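Grumport Sorting Cell: what to plan before you order

The Grumport cell is sold as a complete station for sorting small medical supplies into open bins. It is used mostly in training rooms and in small packing departments. Many customers ask first for the price of the arm, but the arm is only one line in the budget. Please read this page together with the quotation form.

The table comes with a slotted aluminium top, so the arm, the bins and your own fixtures can be moved later. Delivery time is 9 weeks from the signed order.

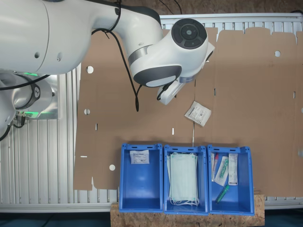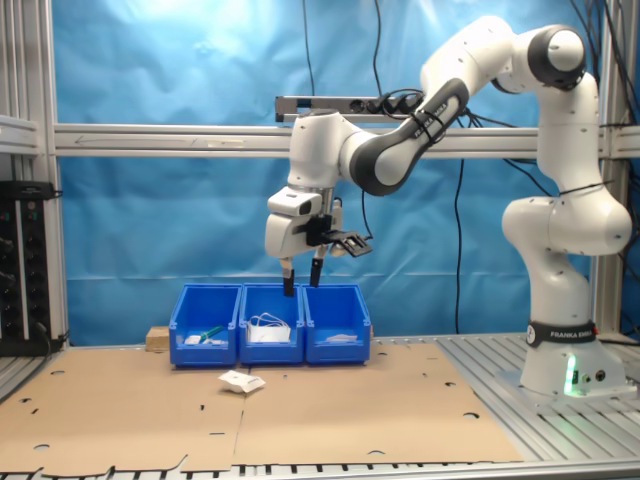

Small packed supplies and blue bins on the cell table

Bins are ordered separately. We advise to buy two sets, so that one can be filled while the other is in work. Part number for the bin set is 579. Soft goods such as masks are more difficult to grip than stiff packets, and you should reserve extra hours for testing if you have many of them.

Not included in the price: transport to upper floors, electrical work at your site, and spare gripper fingers. Installation takes two days and one person from your side must be present. The training by Folke Sjöberg is booked at the same time as the installation.

If your budget closes in February, please send us the form before the end of the month. Questions about leasing go to Harriet Kincaid at the Heywood office.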